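Two weeks with the Stostik gripper

I keep being told that grippers are a solved problem, usually by people who sell them. The Stostik flyer promises 1,000 picks between adjustments and "no tuning required." I put it on the KUKA and tried to get it to take ordinary things out of a metal bin, one at a time, the way the flyer says it should.

I'll give it this much: mounting was easy. The Rokmont it replaced took me most of an afternoon and a borrowed hex key. After that my enthusiasm dropped off. The default grip force is too high for anything hollow, and the software (Cheon, version 5) hides the setting 2 menus down under a name that means nothing to me.

Odd shapes are where I stopped believing the flyer. A blue tool with a wavy, see-through handle is a fair test, I think, as it's the kind of thing people really do throw in a bin. Come at it from straight above and you have to choose between the ridged head and the handle, and I don't trust the planner to choose well.

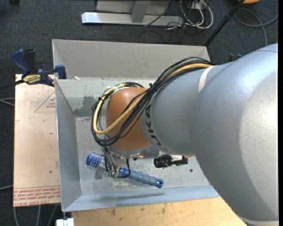 Treasa Breathnach thinks I'm blaming the wrong part. Her view is that any two-finger gripper looks bad with a lazy planner, and that I should turn the wrist 90 degrees and grab across the handle before I write anything rude about the hardware.

Fair enough, but then what am I paying for? If I have to pick the angle myself, the cheap Vurker would do. I'll rerun the whole set in March with her wrist angle and the force turned down, and the flyer stays pinned over my desk until then.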